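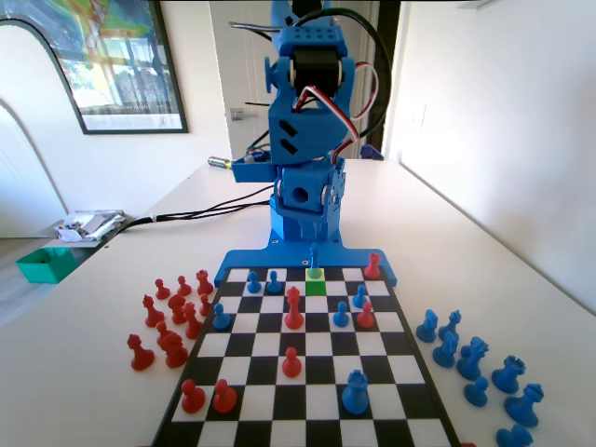 Home | Manuals | Record Players | Spares | Contact

Section 2: Fitting the Cartridge and Playing Your First Record

Welcome back! By now your Feston turntable should be level and plugged in, with the platter resting on its spindle. Put on some coffee if you like, and take your time over this part - old 45s and well-loved albums will sound all the sweeter for it.

1. Leave the stylus guard on. Slide the Drormont cartridge into the headshell and tighten both screws by hand, just until they stop.

2. Turn the counterweight until the tonearm floats level, then set the small dial to zero without moving the weight itself.

3. Turn the weight and dial together to 2 grams.

4. Choose 45 on the speed switch for singles, or 33 for albums.

5. Take off the guard, lift the arm with the cueing lever, and lower it gently over the run-in groove.

Note: A new stylus can sound a bit stiff at first. Ours loosened up nicely after nine albums, most of them girl groups and a little soul.

Caution: Never push the arm across a record by hand. Replace the stylus after 700 hours of play.

If one channel is silent, switch off the amplifier and check the four colored leads at the back of the headshell, as shown on page 37.

37 comments | 9 shares

We use cookies to improve your visit. Accept | Settings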